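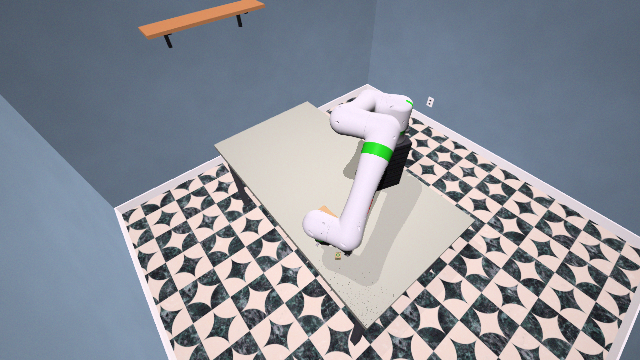

Szu-yu Tu once wrote in the margin of a draft of these pages that picking a gripper from a catalog is like picking shoes from a photograph of somebody else's feet. I have kept the remark, and I have built most of this chapter on it!

## Chapter 2: Comparing Grippers on One Arm

By now you have a simulated arm that goes where you tell it. You can send it a target, watch the joints settle, and read the error at the wrist. What you don't have yet is a hand you trust, and choosing one is some of the best fun in the whole course. A small change in finger length or closing speed can turn a clumsy program into a smooth one, and you get to see it happen in an afternoon.

Our task for the chapter is called Fluden. It is a tabletop job: small letter blocks, a flat square, and an arm that has to pick up the blocks and put them on the square. Small blocks are wonderful test objects. They have flat sides, so a two-finger gripper has something fair to hold, and they have corners, so a careless approach angle gets punished right away (a block grabbed by its corners will twist, and then your neat placement is gone). 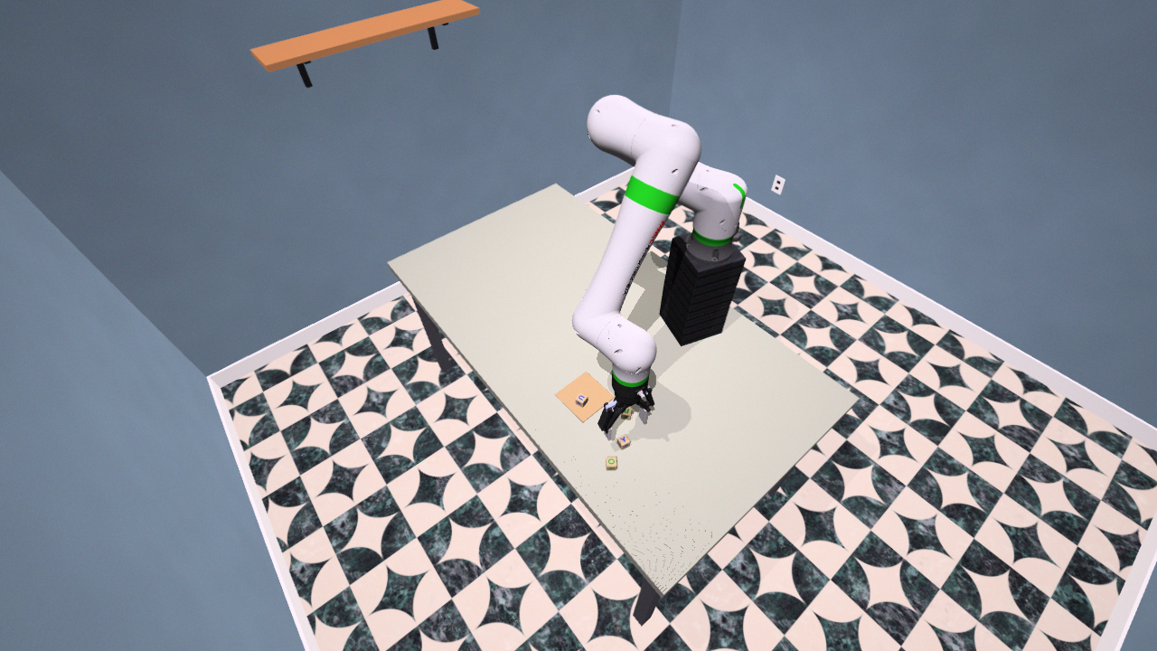
**Figure 2.1** The Fluden task in simulation, with the gripper open over a block and another block on the square.

Look at how the blocks are turned. They don't line up with the table, and they don't need to. Your program has to find the angle of each block and rotate the wrist to match before the fingers close. Students often tune the grip force first and leave the wrist angle for later. Try it the other way around. With a good angle, a wide range of forces will do the job, and you'll spend far less time hunting for the magic number.

### What we will compare

We'll run two gripper models in this chapter. The Pumutia has long linked fingers that swing open wide. It forgives a sloppy position estimate, but it needs room on both sides, and that matters when blocks sit close together. The Kartha has short fingers that slide straight in and out. It fits into tighter gaps and wants a much better estimate of where the block is. I have a soft spot for the Pumutia, and I'll try not to let it show.

Each gripper gets 3000 attempts with the same arm, the same table and the same list of starting layouts. Keep that last item fixed! If one gripper gets easy layouts and the other gets hard ones, you are measuring the layouts. The first time we ran this at Fliltorthorpe we forgot to save the random seed, and we had to throw out almost 2000 attempts.

For every attempt, record:

- the layout number
- the wrist angle error at the moment of closing
- whether the block left the table
- where the block came to rest

The final position is worth storing even when the attempt fails. A block that was nudged sideways tells you something quite different from a block that was never touched, and you'll use both cases in Section 2.3.

### Before you start

Load the Fluden scene and move the arm by hand for a while. Open and close the gripper above the bare tabletop, then lower it beside a block and watch how near the fingers pass. Turn the wrist in steps of 12 degrees and write down the step at which the fingers would first hit a corner. Do this for both grippers and keep your notes, as Exercise 2.1 asks you to check them against the contact log.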